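4.2 Payment terms and the smaller exporter

We were glad to find that the firms in our sample were willing to talk at length about how they get paid, a subject that most of them seem to think about a good deal more than tariffs. Of the 16 exporters we visited, eight had lost at least one order in the past year when the buyer's bank would not confirm a letter of credit, and several had gone back to asking for part of the money up front. Ukska, a small maker of machine parts, told us it now waits until the deposit clears before it buys any metal at all, even for customers it has known and liked for years.
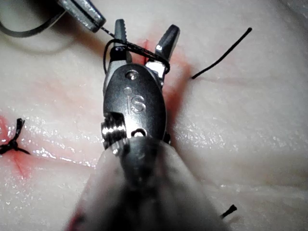 Figure 3. Jaw pivot and wrist housing of a grasping instrument, with the letters "iS" on the housing.

Precision goods come up again and again in our interviews, and it is easy to see why. They are costly to make, they are often built to one buyer's order, and they can be very hard to sell to anyone else if a payment falls through. Tronel and Dhillon both deal with this by shipping in stages, and both spoke kindly of the extra patience it asks of their buyers. Prillance prefers to work through a trading house, giving up 15 percent of the invoice value in return for being paid at the dock. We come back to the cost of that choice in Section 5, where the full set of 202 invoices is used.

Shares: 8
Comments: 0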